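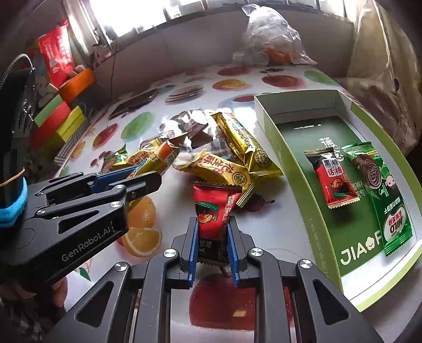
About Kerr

Kerr is a small home buying advice office. We don't sell houses, we don't write mortgages, and we don't get paid when you close. You pay us a flat fee, we read your paperwork and look at your numbers, and then we tell you what we think. Sometimes what we think is that you should keep renting for another year.

People are suspicious when they hear that, and they should be. "Independent" is printed on a lot of brochures in this business. Ask anyone who uses the word where the money comes from. If the answer takes longer than a sentence, ask again.

How we started

Mohcine Morsy opened the office after 13 years in loan processing. He had watched a lot of files go by in which the buyers qualified on paper and clearly had no room left for a broken furnace. The bank's question was whether they could make the payment. Whether they could make the payment and also fix the car was left up to them.

He rented a room above a print shop, put in a desk and a used copier, and took on 9 households that first year. Most of them came in with a preapproval letter and a number in their heads. The number was usually the one on the letter, and we still spend a good part of most first meetings trying to pry people loose from it. A preapproval tells you what a lender is willing to risk. It doesn't know what you spend on daycare or that your mother may need to move in.

What we do

We go through your income, debts and savings with you, line by line, and work out a monthly cost you could live with in a bad month. That includes taxes, insurance, dues and a repair fund. We don't use the "one percent of the price" rule for repairs, because an old roof has never heard of it. We look at the age of the roof, the water heater and whatever else is close to giving out.

After that we read the loan estimates you've collected and put them side by side. Points, credits and "discounted" rates get translated into dollars paid and dollars saved, with the month you'd break even. If you plan to move before that month, you have your answer.

We've reviewed 372 sets of loan papers so far. In 118 of them we found a fee that the borrower asked about and got lowered or taken off. We mention it with some caution. A few of those fees were small, and some lenders would probably have dropped them for anyone who called. Please don't hire us expecting a windfall.

What we don't do

We don't predict interest rates. We don't predict prices either, and we get a little tired around August, when everybody's brother-in-law does. We don't tell you that renting is throwing money away, and we don't tell you that owning is a trap. Both can be true on the same street.

We also don't keep a list of preferred agents or inspectors. We used to be asked to join one a couple of times a year. The lunches were good - the terms were less so.

Who works here

Mohcine still does the first meeting himself. Two loan reviewers handle the paperwork side, and one of them will be the person who picks up when you call. None of us works on commission or gets a bonus for how many people buy.

Fees and appointments

The fee is the same whether you buy, walk away or change your mind at the closing table. We'll give it to you in writing before the first meeting. Bring two months of bank statements, your latest pay stubs and any loan estimates you already have. Evening appointments start at 6 p.m. and tend to fill up first.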